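Call for participants: does a tidy desk stay tidy?

We are looking for 20 adults who work at a desk at home and who are tired of being told that the right drawer organizer will change their lives. People who believe it will are welcome too. We would like to have both kinds, and preferably in the same group, so that they can argue.

The study is called Clusska. It is run by Bidik, a small office that tests household claims for renters' groups and one or two patient magazines. What we want to find out is dull but, as far as we can tell, badly answered so far: when a person clears a desk and gives every small thing a place, how much of that is left a few weeks later? The storage trade has an answer, of course. The storage trade also sells boxes. A reader sent us a catalog page that promised 449 hours saved over a working life by sorting your paper clips. We asked the seller where the number came from and received a discount code.

I have done this kind of work long enough to distrust my own side as well. Our last home project had 782 replies to a questionnaire, and a good share of the people who ticked "my desk is always clear" had, in the free comments, mentioned a pile. So this time we are not asking you how tidy you are. We are asking you to put things away while we watch, and later to let us look again.

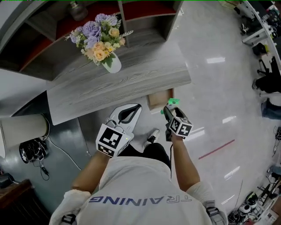
Drawers are where most of the claims fall apart. A clear top tells you very little if the mess has only gone down one level, and a drawer can be shut on nearly anything. Sessions therefore begin with the small stuff: erasers, clips, spare keys, the bits that have no name. You will be asked to decide where each one goes and to put it there. It's fiddly work at the best of times, and a little green thing held in front of a small open drawer takes more attention than you might think. The flowers on the desk, purple and peach and pale yellow in a white vase, are artificial and may be moved if they annoy you. Whether people move decorations or work around them is one of the things we write down.

What you would do

Come to our room for two sessions in November, each lasting one morning. In the first you clear and fill a desk to your own taste. In the second you find things in it again, at your own pace, and tell us what you would now do differently. Between the two we visit your desk at home once, at a time agreed with you. Please don't clean up for us. We know everyone does, but please try.

Who can apply

You should be 18 or older, use a desk at home on most working days, and be able to stand and reach into a low drawer without pain. If standing is a problem, say so in your application and we will see what can be arranged. No tidying skill is needed. Professional organizers may apply, though we will take two at most, and they must agree not to hand out cards.

What you get

We pay for your time at a flat rate per session and cover bus or train fare. The rate is in the letter we send back to you, and if you think it's too low, you can say no at that point with no hard feelings. You don't get a desk, a drawer set or a coaching call. Lemaire, a furniture store, offered us prizes and we turned them down – a tester should not be raffling off a cabinet.

What we can't promise

We can't promise that you will be any tidier afterward. I would be surprised if you were. We also can't promise an interesting result. If the answer is that drawers make no difference, we will print that, in a report of no more than 4000 words.

How to apply

Write to Radu Rusu at Bidik, with "Clusska desks" in the subject line. Tell us in a few sentences what your desk is like today and what is in its worst drawer. Leave out photos. We answer everyone, including the people we don't pick, and we delete the letters of those we don't pick when the study closes.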